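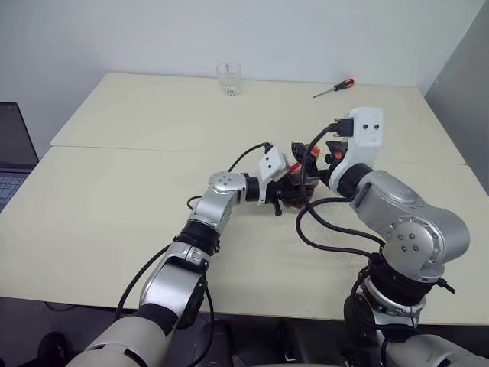
Antes de comprar mesas novas para a sala de jantar, convém desconfiar do conselho que aparece em todo o lado: «compre uma mesa extensível». As extensíveis custam mais, pesam mais e o mecanismo é a primeira coisa a ganhar folga. Duas mesas simples encostadas uma à outra, do mesmo branco creme, fazem o mesmo serviço e separam-se quando é preciso. O problema é a junta, e é dela que trata esta página.

## Medir primeiro

Duas mesas do mesmo modelo raramente têm a mesma altura. As minhas são Munerora, compradas em julho na mesma loja, e diferiam 4 mm. A marca diz que é normal. Talvez seja, mas um copo pousado em cima da junta não quer saber.

1. Encoste as mesas no sítio definitivo. Medir noutra divisão não serve, o chão conta.
2. Pouse uma régua metálica atravessada sobre a junta, nas duas pontas e ao meio.
3. Marque com fita de papel a mesa mais baixa.

## Nivelar

Se as pernas têm pés reguláveis, rode-os um quarto de volta de cada vez e volte à régua. Se não têm, cole discos de feltro duro por baixo das pernas mais baixas. Os niveladores de enroscar da Zuma funcionam, mas obrigam a furar, e num pé oco não vejo grande vantagem.

Evite cunhas de cartão. Aguentam uma semana.

## Prender

Há quem jure pelos ganchos magnéticos da Tralport. Experimentei-os e soltam-se com um encosto de anca. Prefiro dois grampos de união aparafusados por baixo do tampo, a 100 mm de cada ponta:

- confirme a espessura do tampo antes de escolher os parafusos;
- fure com broca de 2 mm e um batente de fita;
- aperte à mão, sem aparafusadora.

Os grampos Bermúdez vêm com parafusos demasiado compridos para tampos finos – troque-os.

## E a junta?

Os perfis em T para tapar a ranhura ficam feios e juntam migalhas. Se o nivelamento ficou bem feito, a linha quase não se nota ao fim de uns dias. Se ficou mal, o perfil também não a esconde – volte à régua.

Uma toalha grossa por cima resolve o resto nos jantares.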